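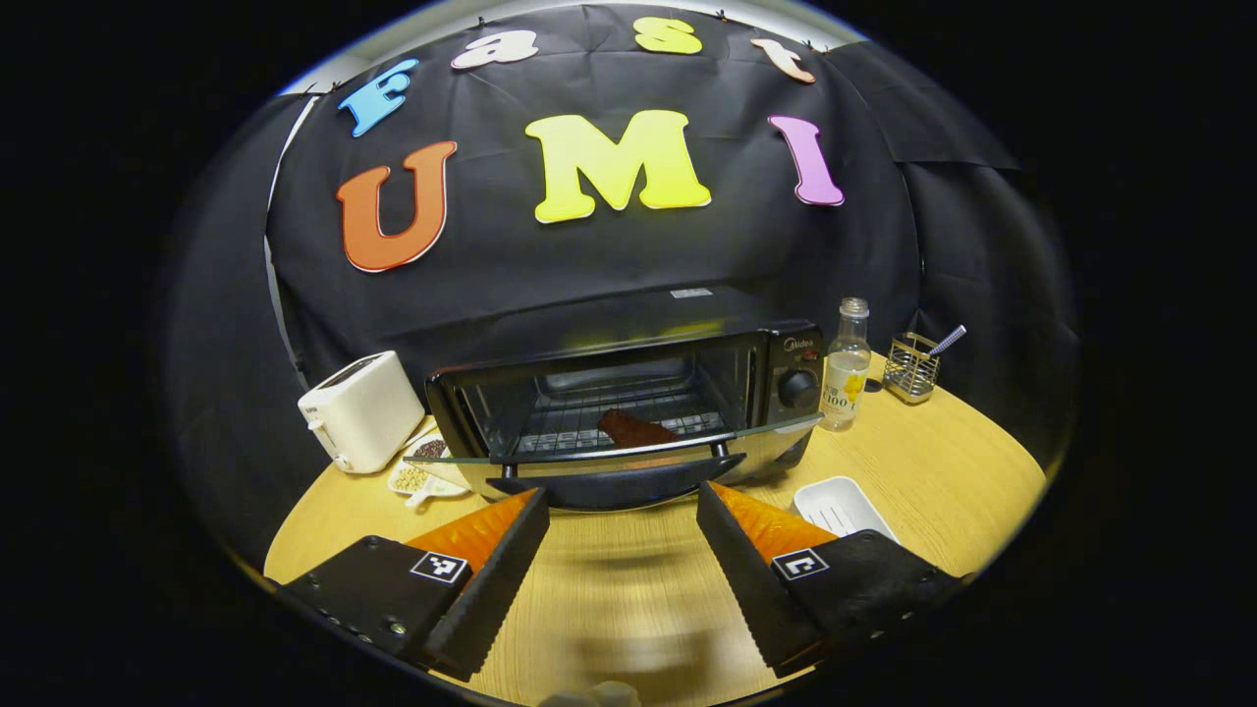
Pustthorpe Tabletop Sets: Gallery

Photographs and notes on the small kitchen set, compiled by Johannes Cele with lighting notes by Raluca Cozma. Sunday, January 15, 2023.

The set is a round wooden table in front of a black cloth. It is used for small countertop appliances and for the food that goes into them. This page records the surface, the backdrop, the lettering and the appliances, so that the arrangement can be rebuilt after the table has been cleared for other work. Light settings are given at the end.

Table

Round top, wood, pale honey-colored grain. Grain direction is not fixed between setups; the table is turned until the cleanest part of the top faces forward. Clean with a barely damp cloth and dry at once. Sanding, when needed, is finished with 1000 grit by hand, along the grain only.

Appliances are placed directly on the wood. No mat, no cloth. Crumbs are removed with a soft brush before each setup and not with compressed air, which moves them onto the black fabric.

Backdrop

Black fabric, curved around the back and sides and pinned along its top edge. The curve matters more than the tension. If the fabric is pulled flat, the corners behind the table go gray under the side light. Folds and creases remain visible, mostly toward the upper right, where the cloth hangs in loose panels. Steaming reduces them for a day or two. The replacement piece, ordered from Varora in July, is heavier and has not been hung.

Lettering

Cut-out letters on the cloth, in two curved rows. The upper row reads "Fast" and the lower row reads "UMI."

Upper row: F in sky blue, a in white, s in yellow, t in pale peach. The F is set at a slight tilt. The last three are lowercase.

Lower row: U in orange with a thin white outline, M in bright yellow, I in pink-violet. The M is the largest letter on the cloth. The I leans outward and should be left that way when the row is put back up.

Each letter has a slightly raised edge, which picks up light against the black. Dust shows on these edges first. Wipe from the center of the letter outward.

Toaster oven

Compact, black and silver, stainless steel body, marked Midea in small letters above the control knob. The knob is round and black and sits on the right side of the front panel. It stands at the center of the table.

The glass door folds down toward the front and is kept fully open in this arrangement. The tinted glass is slightly reflective, so fingerprints need to be removed from the inner face as well as the outer. Use a dry microfiber cloth. The black handle is curved and collects grease on its underside.

One wire rack is fitted. The food item is dark brown, roughly rectangular, and placed toward the right-center of the rack. If it is moved farther left, the light from the right side no longer reaches it. A small white label near the top center of the body has been left on; removing it would leave adhesive on the steel.

Pop-up toaster

White, two slots, rounded edges. Stands to the left of the toaster oven with the slots facing upward. The lever is on the front side. White plastic cleaners should be kept off the neighboring steel, where they leave streaks.

Lighting

One main lamp at 4000 K, right of the table and above it. One fill lamp at the same color temperature, left, bounced off a white board. The main lamp is set to 700 lux, measured at the table surface. Higher settings bring up the creases in the cloth and burn out the white toaster before the inside of the oven gains anything useful.

Stand and clamps are by Plonditmont. The meter was checked against the one at the Bạch studio and the two agreed.

Setup record 1214. Corrections to Johannes Cele; lighting questions to Raluca Cozma.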